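Fruit thread! I have a green metal tray and I've become a person with opinions about how to fill it. Stay with me.

Background: we moved into the place on Gritton in December and the kitchen counter is the width of a cereal box. So anything that needs spreading out gets spread out on the bed. Groceries, laundry, taxes, all of it.

Step one is always a plastic sheet over the duvet. Mine is pink and see-through and it used to be packaging for something. White duvet + plums = you only make that mistake once.

Then everything out of the bags and onto the sheet so I can see what I've got. I love this part so much. Apples look completely different once they're out of the bag and next to a tangerine!!

Vegetables get their own plates. Greens on the green-rimmed one, carrot on the orange-rimmed one. Yes, I match them. Yes, it makes me happy every single time.
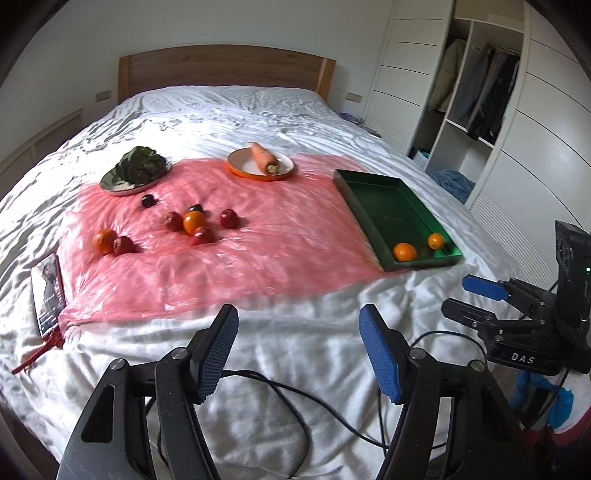
Citrus on the green tray, both times

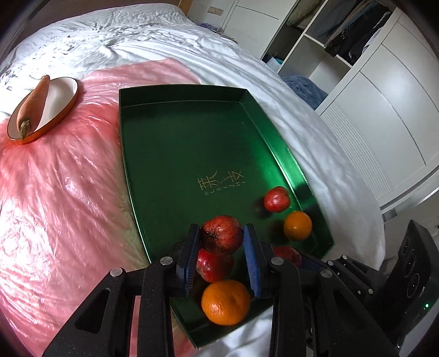 OK so, order of filling. Big stuff goes in first. Apples are the heavy ones, and if you put them in last they roll over and squash whatever soft thing you were proud of.

Citrus next, wherever there's a gap. I like the orange ones against the green, and I try to keep two from touching if I can. One goes soft underneath and the neighbor goes too - learned that from a whole bowl of clementines last winter.

Plums last, on top, stem end down. They bruise if you look at them wrong.

And turn the speckled apples so the speckles show! I used to hide them. The mottled dark ones are the best tasting ones in the bag, I will argue with anyone.

Erdal Yazıcı replied asking why I don't just use a bowl. Erdal. A bowl has a bottom. Things live at the bottom of a bowl for weeks. On a tray you see every piece of fruit every time you walk by.

A few people want to know where the tray's from. It was in a box of odds and ends at the Riquelme Street swap, just a gold logo printed on it. If you spot one in blue please tell me, I need 2.

Care notes for the tray people: wipe it, dry it right away, don't stack plates on it. The shiny finish shows every water spot and I'm already fussy enough.

Carrot and greens go straight to the fridge, they're not part of the display. I did try a carrot in the tray once. It looked like it was waiting for a bus.

Going to try pears next. Does anybody have luck keeping pears out for more than a day or two? Mine go from rock to mush while I'm at work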